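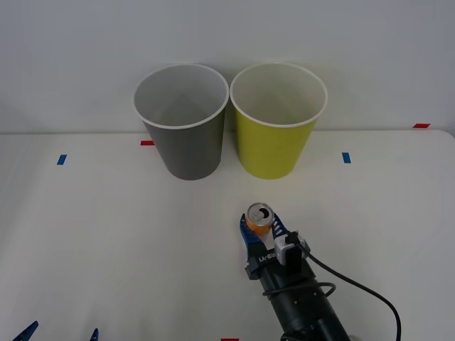 双臂台位采购笔记:下半年要买什么,先不买什么

最后更新:七月
分类:实验室日志 / 设备与预算 / 夹爪与耗材

周六下午,两点多开始写。办公室里太闷,我把电脑搬到台位旁边来了,一边看着它干活一边算账,算得慢,不过心情比对着表格好。

先把背景交代一下,免得过几个月翻回来看不懂。组里给这个台位下半年的零散采购额度是1000欧,单笔超过这个数要另走审批,不在这本笔记里谈。整臂、控制柜之类的大件也不归这里管。归我管的就是夹爪手指、线、支架、胶带、被抓的那些瓶瓶罐罐,以及每次都忘记写进去的运费。去年的笔记我翻了一遍,运费那一栏从三月起就是空白的,字迹是我自己的,没法赖别人。

上周跟 Roman Sobczak 通了很长的电话,他在 Clekell 那边管配件报价,人很耐心,听我把要求颠三倒四讲了两遍,最后帮我理成三张单子:必须买、最好买、等等再说。我很喜欢这个分法,下面就照着写。

一、必须买

手指备件。现在用的这种内侧带齿的蓝色手指,抓易拉罐很让人放心,可是齿会磨,磨了以后夹力要往上调,调上去了纸杯又受不了。我想固定一个更换周期,按累计运行1000小时换一轮,两条臂一起换,省得左边新右边旧,数据里混进一个说不清的差别。Urbańczyk 给的是整套的价,四根手指加安装螺丝,498欧,含税,不含运费。一下子去掉将近一半额度,心疼归心疼,这一项我不打算砍。

我也问过能不能单买手指、螺丝自己配。回信说可以,但是要等下一批,下一批什么时候来没有写。我宁可多付一点,把东西攥在手里。上回为了省一包螺丝的钱,大家到处翻抽屉翻了一个上午,最后用的还是从旧支架上拆下来的,长短差一点点,拧进去总觉得不踏实。

纸杯。听起来好笑,可这是消耗最快的一样。按包买,一包50个,颜色要能指定,因为任务说明里写的是颜色。灰的和黄的各要一包,黄的那种偏一点绿,订的时候一定要附色样。上次只写了“黄色”,送来的是很深的橘黄,喝咖啡倒是挺好看的,现在都在茶水间。

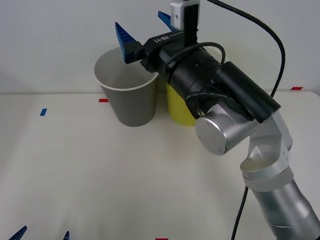
线和理线件这一项,我原来放在“最好买”里,今天挪上来了。Storkach 的目录里有一种可以反复拆的软扎带,比一次性的贵,但改一次走线就剪一把扎带,一年下来也不便宜,而且剪的时候总担心剪到不该剪的。坐在旁边看手臂往灰杯子口上伸过去,壳体上那几圈黑线绕来绕去,我就想先把每一段需要的余量量出来,再决定买多长的。余量这个东西,嫌多的时候它拖在桌上,嫌少的时候腕关节一转就绷住,两头都不讨好。先买一小批扎带和一卷编织套管,长度等量过再补。麻烦下周谁有空跟我一起量,一个人拿尺子,一个人慢慢转关节,要转到任务里用得到的极限位置,别只量停放姿态。

定位胶带。红蓝两色各一卷,宽度跟现在桌上贴的一样,不要换牌子。换了牌子颜色会差一点,以前的录像和以后的录像放在一起就不好比。顺便提醒自己,撕旧胶带之前要先把位置抄进台位图,再撕。我知道这话每个人都会点头,我自己也点过头。

二、最好买

备用的腕部相机支架。Oltalora 可以按图加工,交期报的是三周,价钱还在谈。我倾向于只做一个,装好了试过再说要不要第二个。支架这东西图纸上怎么看都对,装上去才发现扳手伸不进去。图纸我已经改了一版,把两个螺丝孔往外挪了一点,请大家看看有没有挡住插头,尤其是插头朝上的时候,线要拐一个弯,那个弯需要地方。

碗和托盘。现在做碗的任务,桌子是白的,碗也是白的,从腕部的视角看过去,碗口就剩一圈细细的亮边。我不反对这样的难度,做一部分是有意义的,可如果整批数据都这样,将来分析起来会分不清到底是抓取不行还是看不清楚。所以想添几只有颜色的碗,尺寸跟现用的白碗一致,最好是同一个系列,口沿厚度也一样。跑了两家家居店,一家同款没有别的颜色,一家有颜色但是碗壁太厚。还在找,哪位家里用着合适的,拍个照片发给我,记得把碗底的型号也拍上。

单价不高,放在这里是因为还没找到货。找到了就直接买,不用再问我。

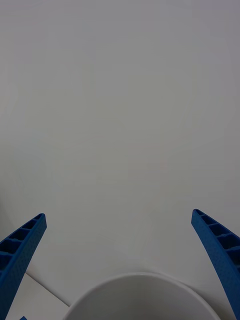
三、等等再说

第一样是换一种手指。Clekell 有一款更软的,Roman 说可以借一套给我们试两周,试完不满意寄回去,我们出单程运费。这个条件很公道,我差点在电话里就答应了。后来想想,还是先把现在这一批任务录完。手指一换,开口、夹力、腕部视角里看到的形状全都要跟着变,标定也要重来,中途换等于把自己的数据切成两截。录完再借,借来的两周排满,谁要用提前写在白板上。

第二样是桌面的垫子。有人提过,说铺一层浅灰的哑光垫,易拉罐放下去声音小。声音确实小,我在隔壁房间也会很感激。可是垫子有厚度,桌面高度一变,所有下降的高度都得改,再说胶带贴在垫子上能不能粘牢我也没把握。先问 Storkach 要一块样品,巴掌大就够,贴上胶带放两个星期看看翘不翘边。

第三样是第二套电源线的吊架。这个我自己很想要,写在这里是提醒自己想要跟需要是两码事。明年再说。

四、怎么下单

手指和纸杯这周就下,分两张单。胶带跟扎带凑一张,凑到免运费的那条线为止,差一点就加一卷套管,别加别的。Oltalora 的支架等图纸定了再要正式报价,报价上要写清楚加工费和材料费各是多少,上次笼统写了一个总数,报销的时候来回补了三次说明。

收货请拆箱的人顺手做这几件事:
1. 对着送货单把型号核一遍,数量写在单子背面。
2. 手指拿出来摸一下齿口有没有毛刺,有毛刺的单独放,不要混进备件盒。
3. 纸杯抽一个,跟桌上在用的并排放着比颜色和杯口大小。
4. 送货单放进蓝色文件夹,发票发到公用邮箱。

运费这一栏我这回先留出来了,空着,但是有格子。等实际数字来了填进去,不许再空到年底。剩下的钱不急着花完,八月以后多半会冒出点谁也没料到的小东西,不是接头就是保险丝,留一点在手里,到时候不用到处求人。

还没问清楚的:Urbańczyk 那一套里的螺丝是不是跟我们现在的同一规格;纸杯能不能跨年按同一批颜色补货;借用手指如果弄坏了怎么算。第三个问题有点不好意思开口,不过还是得问,周一打电话。

留言(4)

阿岚:螺丝规格我有上次的拆机记录,晚点贴到共享盘里。量线长算我一个,我拿尺子,转关节的事请交给手比我稳的人。

小贺:有颜色的碗,我妈那儿有一只浅绿的,大小看着差不多,明天带来比一下。如果合适她说可以送给我们,但是要还她一只别的。

Roman Sobczak:谢谢记得这么细。借用期间正常磨损不算钱,断了的话按单根价付,我会写进借用单里,不用不好意思。

阿岚:支架图纸看过了,插头朝上的时候左边还是紧,建议那个孔再往外让一点。批注写在图上了。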